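### 4.2 Filtering frames with no object in the grasp region

The demonstrations collected at the Grerkthorpe site were recorded with the hand-held gripper described in Section 3. Each demonstration runs from the moment the operator lifts the tool to the moment it is put back, so a good share of every recording shows the fingers open and nothing between them. Early policies trained on the unfiltered data closed the gripper too soon, often on bare table. We wanted to know whether this came from the idle frames or from the labels.

We first tried the simplest fix, which was to drop every frame where the finger opening stayed constant for longer than a set time. This removed idle frames but also removed slow approaches, where the operator holds the fingers wide while lining up with a part. Policies trained on the result reached the part less often than before, and we did not take this version further.

The second method uses the image itself. A small classifier looks at the region between the two fingertips and gives a score for "object present". It was trained on frames labelled by hand by Kyrylo Pasichnyk, using recordings from five operators. Frames with a low score are kept in the training set, but their gripper command is masked out of the loss. The arm motion is still learned from them - only the open and close signal is ignored.

Two kinds of surface gave trouble. The first was the Bekton work mat, whose printed grid was often scored as a thin part. The second was pale wood under overhead light, where a bright reflection can run along the grain and pass between the fingers. The classifier read the edge of such a reflection as the edge of an object. Perforated metal close to the fingers made this worse, as the holes have strong, round outlines much like the washers in the Tkachuk parts set.

Figure 6 gives a frame of this type. The fingers are apart with only tabletop between them, and a whitish band of reflected light lies across the middle of the wood. The perforated panel is to the upper right, and its holes look larger on the side closer to the camera.

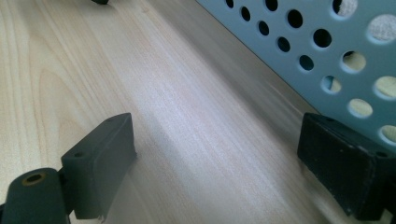
**Figure 6.** Open gripper over a wooden tabletop, with a reflection along the grain and a perforated metal panel to the upper right. No object is held.

To deal with these cases we added 36 short recordings with no parts on the table, made at different heights and angles over each surface. All of their frames were labelled as negative. We also cropped the classifier input more tightly, so that less of the background beyond the fingertips was included.

With the extra negatives, the policy completed 71 per cent of trials on the Stoltora bench, and early closing became rare on the wooden surfaces. It remained a problem on the printed mat. Retraining the classifier with four different random seeds gave the same ordering of methods, though the gap between masking and no filtering was smaller for one of them. We use the masked version with the tighter crop in all experiments from Section 5 onwards.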